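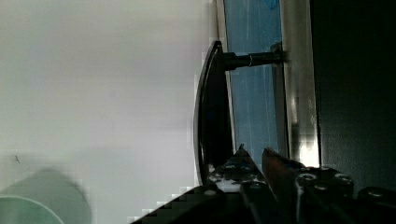 Wrist camera view, two-finger gripper at the low end of a curved pull handle.

Print this page | E-mail this page

Search notes Go

Lab 3: Comparing Grippers on Handles
Instructor: Garnet Doucette. Bench help: Normand Thibodeau (Thursday lab hours)

Last week we picked up blocks, and everybody did great, and I hope you enjoyed it, because blocks are kind. They sit on a table, they have flat sides, and if you miss by a little they scoot over and forgive you. A handle is bolted to something. It won't scoot. This is my favorite lab of the term!

Start with the wrist view at the top of these notes and spend a minute with it before you touch the arm. The handle is black, glossy and slightly bowed, and it stands off from the metal-looking strip on a short stem. The fingertips come together just below the lower part of the grip. Ask yourself three things:

How much of the handle would end up between the fingers if you closed from this pose?
Which way would you move first, up along the bar or in toward the panel?
Where is the stem, and would the housing clear it if you slid higher?

Write your answers down before lab. We'll compare them as a group, and people usually disagree about the second one (good, argue about it).

What the wrist camera gives you and what it doesn't

A wrist camera moves with the hand, so the fingers stay in the same place in the picture and the world slides around behind them. That's wonderful for lining up. You learn very fast where the fingertips "live" on your screen. The trouble is depth. With one small camera, a bar that is right between the fingers and a bar that is a bit behind them can look nearly the same. Look at the lower end of our handle, where it tapers into shadow behind the gripper. You can't read a distance off that. Use the side camera too, or creep in and watch the force reading.

Shiny handles bring their own trouble. See the thin bright line down the left outer edge of the grip? An edge finder will happily lock onto a highlight like that and report it as the side of the bar. The highlight shifts when the camera moves, and the bar doesn't, so your estimate drifts as you approach. Try it yourself: run the Kireslow tracker on the handle with the overhead lamp on, then again with it off, and plot both.

The three setups

Setup A, Romo fingers. Narrow, stiff, quick to close. I love these for small parts. On a curved handle they touch over a very short stretch, so the wrist angle matters a lot. If you come in crooked, one finger lands early and shoves the whole arm sideways.

Setup B, Frei fingers. Wider and softer. They wrap a little and forgive a bad angle, but they need more room behind the bar. Check the gap before you commit.

Setup C, Romo fingers with the Valterus controller. Same fingers as A, but the controller lets the arm give way when it feels a side load. Run this one last. The difference from A is really fun to feel if you rest a hand on the arm (stop button in your other hand, please).

Procedure

1. Home the arm and open the fingers all the way.
2. Drive to your start pose. Save it. Every setup begins from the same pose or your numbers mean nothing.
3. Line up the wrist with the length of the bar at the height where you plan to grip. The handle is bowed, so the angle at the bottom is different from the angle in the middle.
4. Move in slowly. Stop if the housing gets near the stem or its base.
5. Close at the low force setting and hold.
6. Pull back 19 millimeters. Mark it as held, slipped or missed.
7. Open, back out and return to the saved pose.

Do 64 tries per setup. Yes, it's a lot! Normand timed a full set in January and it goes quicker than you'd think once one person drives and the other logs. Switch jobs halfway.

What to hand in

One table with held, slipped and missed for each setup. One plot of side force against time for a single try you found interesting. A paragraph on which setup you would pick for a door you had never seen before, and why. Please don't just name the one with the best score. A setup that slips gently may be a better choice than one that holds nicely most of the time and then jams.

If a finger pad starts peeling, stop and trade it for a spare from bin 11. Last term a group finished their whole set on a loose pad, and we all stared at a very strange graph for an hour before Normand wiggled the finger.

Reading for next time: the controller notes, sections on side load and stopping limits. Bring your saved start pose, we reuse it in Lab 4.

Print this page | E-mail this page
Shares: 3 Comments: 0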